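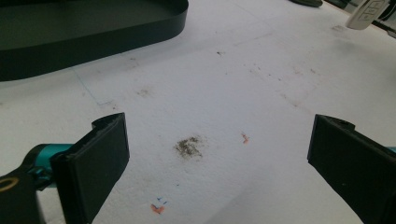
Search this manual Go

Section 63: Looking after your Gretum white top

A white top shows everything, bless it, so a little care after each use goes a long way.

1. Lift off trays and any small things – keys, cords and so on.
2. Brush loose crumbs into your hand with a soft, dry brush.
3. Wipe what remains with a damp cloth, working inward so the smudge doesn't spread.
4. Dab small orange marks gently, then pat dry.
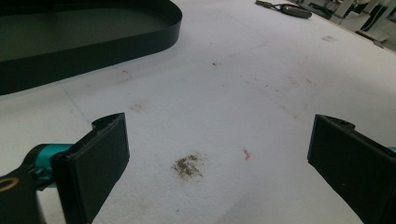
Fig. 81. Crumbs and an orange-red speck on the white top, black tray at the back left.

Note: Faint gray smudges may need a second wipe.

CAUTION: Please don't use scouring pads.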